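Procurement and Planning Board > Laboratory Equipment > Budgeting for a second bench arm

horwood_facilities
I should be grateful for members' views on a purchasing question before our estimates close. The Horwood teaching laboratory has one bench-mounted arm and is considering a second. The supplier, Mirkilitz, has quoted for the arm, base and gripper as a single item, with the service agreement priced separately. Our department has also been asked whether simulation could take the place of the second arm altogether. I am inclined to say that it could not, but I am required to show that the matter was considered.

The work is the sorting of small parts and stationery on a table top. Students write the routine, the arm picks up each item, and the item is set down in a marked area.

G. Araya
I would advise against treating simulation as a token exercise. At Erel we deferred a purchase for a full year on the strength of it and do not regret the decision. Our students prepare every routine on screen and are given time on the physical arm only when the routine has run without fault 30 times. One arm now serves the whole intake. Before that rule was adopted, the booking sheet was full by the second week of term and a good part of each session was spent correcting simple mistakes.

Our simulated bench is deliberately plain: a table, the arm on its base, and a mixture of blocks, rods and other small items for it to handle.
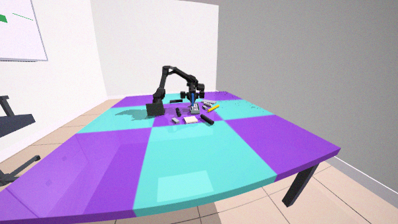 The cost to us was chiefly staff time. We allowed 300 hours in the first year for building the table and the objects and for checking the arm's reach against the real one. The figure was too low, and I would enter 600 if I were preparing the estimate again. The checking took far longer than the building.

Gebremedhin Araya
Erel Technical Services

um_stores
With respect to the previous contributor, 600 hours of a technician's time is not a small sum, and in most institutions it would go a considerable way towards the second arm. I have seen several proposals in which simulation was described as free of charge when the cost had simply been moved to the staffing line.

There is also the question of contact. Thin items such as pencils roll when they are touched, and paper slides. Our experience at Um is that a routine which performs well on screen may need to be rewritten once the gripper closes on a real object. I would buy the arm.

G. Araya
I accept the point about the staffing line and would ask horwood_facilities to show it openly. I do not accept that the two sums are alike in kind. The hours are spent largely once. The service agreement is paid every year for as long as the arm is kept, and a second arm requires a second agreement.

On contact, we do find differences, mostly with round items. We keep a short list of adjustments and the students are expected to consult it.

k_lindqvist_77
May I ask whether the quotation includes spare gripper parts? Ours did not. We spent 1,441 on replacements in the first year, entirely from the consumables budget, and were asked to explain the overspend in August. I would urge anyone planning a purchase to have the parts listed by name in the quotation.

horwood_facilities
It does not include them. I have written to Mirkilitz today and asked for a separate line.

Could G. Araya say whether the simulated arm was supplied by the manufacturer or prepared by your own staff? It would affect our estimate a good deal.

G. Araya
The arm was supplied. The table, the room and the objects were prepared by us. I would ask for the model in writing as part of the order - it is much harder to obtain after payment.

um_stores
On that we agree. I would add that the licence should name the number of machines on which the model may be installed. Ours named one, and the teaching room had to be left out for a whole term.

I remain of the opinion that a department with a growing intake needs the second arm, and that delay will only raise the price.

horwood_facilities
Thank you both. I shall put forward two costed options, one with the second arm and one with staff hours and spare parts only, and will post the outcome when the estimates have been settled. The request for the model and its licence terms will go into the first option as well, as we should want them in either case.

Contact the board office | © 2026 Procurement and Planning Board | Back to top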